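Cell notebook, Ruvell arm, bay 2
2023-10-10

Continuing from the wrist camera swap. Old module out, new one in, bracket unchanged. Bracket screws went back with fresh threadlocker, low strength, same as the finger screws. Connector on the new module is keyed the other way round, so the cable now leaves on the elbow side and needs an extra tie at the forearm clip. Check that tie whenever the wrist is homed. With joint 6 at its positive limit the slack is down to almost nothing.

Goal for today: get the hand-eye transform right before touching the grasp planner again. Since the swap the planner has been working from the April calibration file, and that file belongs to the old module. Offsets on the bench target were consistent in direction and grew with standoff, so I am treating it as a rotation error first and a translation error second.

Procedure as run:

Homed all joints, brakes cycled once.
Fingers commanded full open, jaw width read back from the driver.
Target plate clamped at the near fixture.
Pose set A, 29 poses, wrist tilt kept inside the limits on the card.
Solve, save, reload, confirm that the planner node picks up the new file and not the cached one.

The cache caught me again. The node reads the transform at launch and keeps it. Reloading the file from the console reports success and changes nothing downstream. Restart the node every time until the Gyamfi build is merged.

First solve used all of set A and gave a residual I did not like. Two poses had the plate nearly edge-on to the lens. Dropped both, solved again, residual came down to the level we had in April. Saved as wrist_cal_443. The number is the run counter and has no other meaning.

Next was the sim model. The Pidik scene has to carry the same transform as the real cell or the rehearsal runs are useless. The camera node in the scene file was still parented to the flange with the old offset. Replaced the offset, regenerated, then drove the simulated wrist down over open floor next to the gray base with the fingers open. That pose is handy for checking finger placement, with plain wood grain between the tips and a long straight floor edge to compare against. 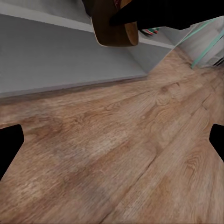 Gyamfi's reply on the cell thread: you are checking the fingers against the camera, but the fingers hang off the same flange in the model, so a wrong flange frame would move both together and you would never see it. Do the check against something fixed in the world as well.

Fair point. Both fingers show in the rendered view, left and right, and the left one reads as the larger of the two and sits slightly lower. I had been ready to put all of that down to camera roll. A flange frame error is a separate question and the view from the wrist cannot settle it alone. Added a second check: put the tool point on a fixed corner of the simulated base, read the joint angles, run forward kinematics by hand and compare.

Result: the flange frame is fine. Forward kinematics agrees with the scene to the last digit printed. Remaining suspects for the left/right difference are a small roll in the camera node and a lateral offset. Gyamfi thinks lateral offset. I lean toward roll, since the scene file stores it in degrees and the calibration export is in radians, and the conversion script rounds too early. Script line 281. Changed it to keep full precision. Scene not regenerated yet.

Finger geometry also needs a look. The scene uses one mesh for both fingers and mirrors it. If the mirror plane is not on the jaw centerline, the two will never match in the view whatever the camera does. To check: open the mesh, read the origin, compare with the Grirkero drawing. The drawing puts the origin at the pad face, and I suspect the mesh has it at the mounting hole.

Physical cell, while the guard was open:

Wiped the finger pads with alcohol. Left pad has a shallow nick at the tip, outside the contact zone. Leave it.
Rail grease is fine. No play at the jaw by hand.
Forearm clip has a hairline crack at the hinge. Spare fitted, old one binned. Stock of clips is now zero, order more.
Fan filter on the controller blown out. Due for replacement at the next service.

Do not run the grasp planner on real parts with wrist_cal_443 until the sim side is settled. Bench target only, reduced speed. The old file has been moved to the archive folder and the launch script points at the new one. If the node complains about a missing transform, it was started from the wrong directory.

Open:

Regenerate scene with the fixed conversion and repeat the wrist view at the same joint angles.
Mesh origin against drawing.
Repeat set A with the plate at the far fixture.
Extra cable tie: add to the service card.
Ask for the merge date on the cache fix.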